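Last updated: 26 November 2022

By Lilian Urio

The Workuten Table, After a Season of Robot Abuse

Most furniture reviews assume you're going to put a laptop on the thing and maybe a plant. We wanted something to put behind a humanoid robot. The Workuten catalog has no filter for this, so we bought the plain white one with the white metal legs and hoped for the best.

Some context on the build. There are three of us on it: me, Godfrey Odera, who does the legs and is touchy about them, and Sawsan Qaisi, who writes the software and is touchy about Godfrey. The robot is called Kioko. It lives in a small room that also has the laundry in it, and every decision we make is made within earshot of a spin cycle. When we started we had a folding card table that swayed if you put a hex driver down with any feeling.

Assembly first. The table comes in one flat carton with 16 bolts and a hex key made of some kind of cheese. Throw the key out and use your own. The instructions are four drawings, the third of which shows a man smiling at a bolt. I had it standing in under an hour, which includes the time spent putting one leg on backward and the time spent claiming I hadn't.

The top is better than I expected. We've dropped a hip actuator on it twice (Godfrey) and left a hot soldering tip resting on it once (me, and it has been mentioned since). The actuator left a dent the size of a lentil. The solder scorch mostly came off with rubbing alcohol. Small screws show up well against white, and so does every crumb of everything else. It looked like an operating theater on the first day and like the floor of a barber's shop by the end of the week.

Rated load is 200 pounds. I can't tell you what happens past that, but I can tell you it held the torso, two battery packs, a vise and Sawsan sitting on the end eating noodles. There was a creak, and I'm fairly sure it came from the vise.

Where it loses points is the frame. Workuten sells this as "workshop ready" and there is not a single hole, clip or channel anywhere for a cable. If your hobby is whittling, fine. Ours produces cable the way a dog produces hair. The Dovero bench at my old shared workshop had a tray along the back for exactly this, and I complained about that tray for two years because it collected washers. I would like to apologize to the tray.

It also walks a little. On carpet you'd never notice, but our floor is wood, and if you lean on one end while tightening something the whole table drifts. Rubber pads helped. I bought mine at Grestulside, where they come in a bag of 56, so if anyone local needs rubber pads, please write.

Height is fixed. For bench work it suits me and annoys Godfrey, who is tall and has started kneeling. For standing work with the robot it's close to ideal, with the top at around hip level on Kioko, so you can park tools behind it and reach past without getting an elbow in the ribs. Kioko's elbow, that is. They're sharper than they look in CAD. 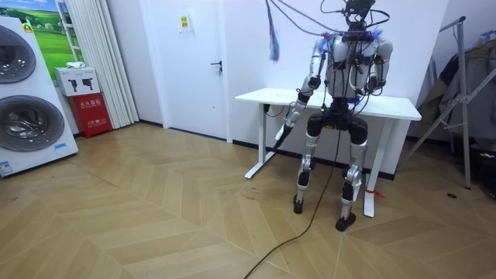 Photo: Sawsan Qaisi

With the robot up on its feet in front, you get a sense of how the table compares. Most of the tangle at the shoulders comes down from overhead, so I can't pin that on Workuten. The cable trailing across the floor between the feet I'm less forgiving about. A hook under the tabletop would cost them pennies. The red string on the leg is as close to an accessory as this model gets.

Would I buy it again? For the price, yes, with a grumble. It's flat and it's stiff enough, and it wipes clean. If you have more money and a bigger room, get something with a tray, and don't complain about the washers. If you're building anything with legs in a space meant for drying shirts, this will do you fine.

Three and a half out of five. Godfrey says three, from his knees.

Comments (3)

Vlasta Polák: Same table here, under a small CNC. Bolt it to the wall and the drifting stops. Landlord permitting.

Naomi Masanja: Does the top flex in the middle? Thinking of the longer version for a robot arm, base bolted right in the center.

Lilian Urio: Naomi, ours doesn't that I can measure, but I'd put a steel plate under the base anyway. Vlasta, landlord not permitting. I asked about one screw and got an email with headings.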